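Cell 2 notebook, K. Caron
April 16, 2020
Subject: equipment list for the second disassembly/assembly cell, first pass

Asuka Yoshida wants a purchase list she can put in front of Darkcombe before the quote from Hiebert lapses. Notes below are from going over the existing cell with a tape measure and the old invoices. Prices in dollars, no tax, no freight.

1. Table and frame
Same slotted aluminum table as now. Hiebert quotes 850 for the top alone, legs separate. The slots have paid for themselves in fixture changes, so no argument for a plain plate. Ask for the deeper version. A tower on its side plus the fixture uses most of the width, and we keep wanting a place to set a screwdriver down.

2. Parts fixture
Current layout holds one drive in its carrier, one processor, two memory modules and one card. Work at hand is the drive position, with the tower open beside it.
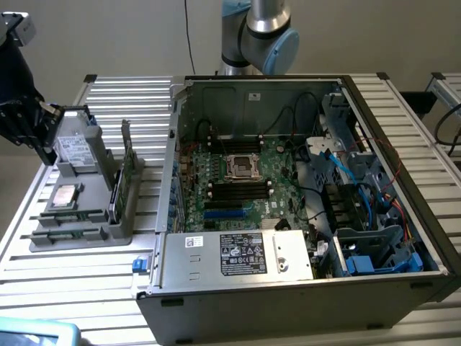
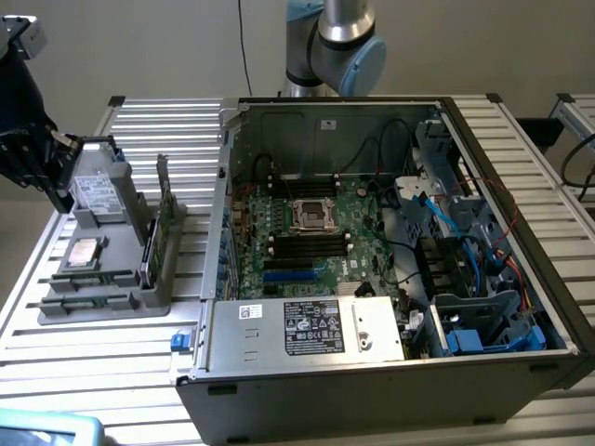

Drive carrier in the gripper at the fixture, CPU socket in the tower empty.

Changes to make before ordering a second one:
— Drive pocket: add a lead-in chamfer on both long sides. Print one and try it before paying for a molded part.
— Memory slots: pitch is fine. Leave alone.
— Card slot: move it farther from the drive. Fingers need the room when open.
— Processor pocket: add a relief at one corner for hand removal.
Zustitz will make a fixture for 244 if we send a clean model. One-off, no discount below ten.

3. Gripper and fingers
Do not buy a different gripper for cell 2. Two sets of spares is worse than one, and the programs carry over. Finger pads are the consumable: 109 per set from Okitz. Budget four sets for the year. I had two in the December plan and that was low.

Open question: longer fingers for the drive. The ones we have do the job on the carrier, but I would like more clearance over the chassis wall. Asuka to ask Okitz whether the longer blank fits the same mount.

4. Towers
Stay with the same Dell chassis. Used units are fine, provided the blue latches and the drive carriers are all there. Missing carriers cost us more time last year than dead boards did. Boards do not need to boot. Sockets need straight pins, so ask the seller for a close photo of each one.

5. Cable management
Nothing in the current budget for this. Needs a line. Black cable draped over the frame of the next table is a snag point. Clips and a short length of tray, almost nothing in cost, but it gets skipped every time unless it has its own line.

6. To do
— Asuka: finger question to Okitz, leg price from Hiebert.
— Me: fixture model to Zustitz, with the chamfer and the moved card slot.
— Me: find the mount drawing. Not in the binder.
— Arm lead time still unknown. List goes to Darkcombe with that line blank.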